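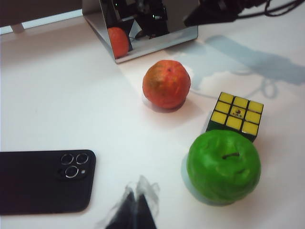
Posted by the Briltcombe Allotment Diary
Filed under: Diary, August
Monday, late evening

Up at a quarter to six because the forecast had rain from nine. It did not arrive until two, so I could have slept. Walked down to the plot with the coffee in the flask and was digging before the road got busy.

The potatoes in the first two rows are out. These are the Nyanda, which I had not grown before. The seed came in a net bag from the Sestenel nursery in March, at a price I complained about in this diary at the time. I weighed the lot on the hanging scale in the shed and got 88 pounds from the two rows. Last year the same two rows gave less and half of those had scab. The skins this time are clean except at the low end by the ditch, where the ground stayed wet through July. I speared five with the fork and have put those aside to eat first.

The rest are laid out on newspaper in the shed with the door propped open. They can stay there until Wednesday or so and then go into the paper sacks. I need more sacks. I wrote that down last August too and did not buy any.

Beans are nearly over. I picked what was there, mostly too big, and left the worst ones on the vines to dry for seed. The wire on the east side has come off its post again. I put it back with a new staple and the post moved when I hit it, so the post is rotten and will need to come out this fall.

Went up to the meeting hut at ten to read the water notice. The share for each plot goes to 109 dollars next year. It covers the new pipe along the top path, and I think that is fair, although the man on the end plot was reading it at the same time and did not agree. He has his own rain barrels and says he has not touched the tap since June. We talked about that for longer than I wanted. He gave me a cabbage.

Home at noon. Lunch was the cabbage, two of the speared potatoes and a fried egg. The Nyanda falls apart when boiled, so it will be one for mashing and soup. The flavor is good, a little like chestnut. I would grow it again but I would give it one row and put something firmer in the other.

Rain from two until nearly five, heavy for the first half hour. I used the time to go through the seed tin. Threw out the parsnip, which was three years old, and the lettuce with no date on it. I have more than 200 onion seeds left in one packet, so no onions to order. I want to try a squash called Sistar that the catalog lists as a short vine. The space by the compost is narrow and last year's squash went over the fence into the next plot and set fruit there. I had to ask for it back.

My sister called while I was at the table with the packets. Her knee is better and she is driving again. She asked if I wanted the old cold frame from her yard, the one with the cracked pane. I said yes. It is 282 miles there and back, so I will wait until she has the apples too and make one trip of it. She thinks the middle of next month. I told her I would bring potatoes.

After the rain I went out to look at the tomatoes behind the house. Two had split. The others are still green on the shoulders and I am leaving them. I pinched out the tops, which I should have done two weeks ago, and took off the lower leaves where they were yellow. My hands smelled of it all through supper.

Supper was the rest of the cabbage with rice. Read for an hour, then came back to the kitchen to write this. My back is stiff on the left side from the digging. The third row can wait until it dries out, and I will do it in two goes this time.

To get tomorrow: paper sacks, fence staples, a post if they have one at the right length, eggs, lamp oil for the shed. Also return the library book. It was due on Friday.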